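Small Shop Display, Session 5: Glass Tables, Bowls and One Piece of Fruit
Handout, updated Jan 31, 2026

Last session we stayed on shelves the whole time and a few of you looked ready to cry, so I promised a table. We're doing the front table now, the one people meet before they get anywhere near the packaged goods. I love this topic and I'll try to keep it to the two hours (I ran over in July and I heard about it for weeks).

Let's start with the tabletop itself. Most of you have been drawing wood in your sketches. Wood is forgiving. You can put a basket on it, a stack of jars, a card, and it all sort of belongs together. Glass is harder. Whatever is underneath becomes part of your display: the base, the supports, the floor, any cable that happens to run that way. When you plan a glass table, get down to customer height, then a child's height, and look through it as well as at it. I want both views in your homework sketch, please.

For glass I nearly always go with one strong thing in one plain bowl. A pineapple in a round white bowl is my favorite. The yellow and the spiky leaves do all the work, and the white rim keeps it from getting lost against whatever you can see through the glass.

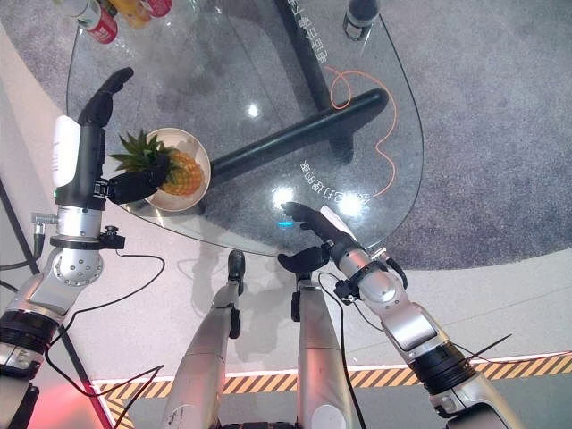 Rodrigo Nieto wrote to me after the last class that a single pineapple on a table looks like the shop ran out of pineapples, and that his customers would walk right past it to find a full crate. Fair point, Rodrigo! It depends on what the table is for. If you're selling fruit off that table, fill it, pile it up, let people dig. If the table is there to slow people down on the way to the shelves, one piece is plenty, and the crate goes somewhere they can reach it. Decide which of those you're doing before you buy the bowl. I had a student shop, Clamlow, that tried to do both on one small table, and people kept asking if the display fruit was for sale. They ended up with a price card so big you couldn't see the fruit.

A few things about the bowl. Shallow is better than deep for a small pineapple, because a deep bowl swallows the body and you're left with a tuft of leaves. Let the crown hang over the rim if it wants to. Put the bowl off to one side of the top, closer to the edge than feels right, and then leave it alone for a day before you start fussing. Turn the fruit so its best side faces the door. And lift it with a hand under the body - the crown can twist loose, and then you've got a very sad display.

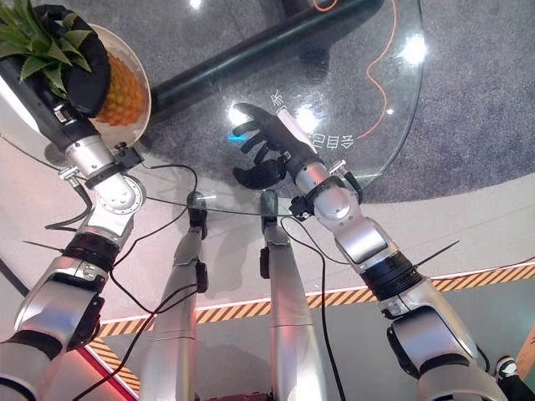 Lettering is the other thing that trips people up on glass. If your tabletop has a name or a slogan printed on it, that's already a sign, and you need to treat it like one. Don't set the bowl on top of the words. Don't add a second card saying the same thing in a different font, either. Van Hecke (the deli we used as a case study) had printing along the curve of their table and then covered most of it with leaflets. When we took the leaflets off, the table looked bigger straight away.

Check your lettering from the door, too. On a round top the words often follow the curve, so they read well from one side and badly from the other. Pick the side most people come in on.

Now, the shelves behind. Packaged goods are loud. Blues, greens, big white letters, everything shouting at once, and that's fine, that's their job. It does mean anything plain and dark you bring near them goes quiet. A black bottle or flask next to bright packets can look wonderful or it can look like something a customer put down and forgot. Try it where you mean to keep it, step back, and ask someone who hasn't seen your plan.

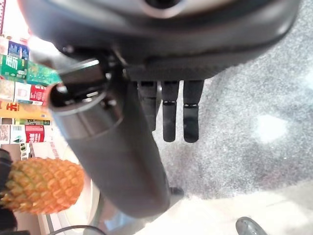 Black cylindrical container, open end toward the shelves.

If you do use a dark piece, give it some room. I'd leave a gap of over 30 centimeters between it and the nearest bright box, more if you can spare it.

For next time: one table, one bowl, one item, sketched from standing height and from a crouch. Mark where the door is. Bring the Nevard reading as well, page 127 is the bit on see-through surfaces and we'll argue about it.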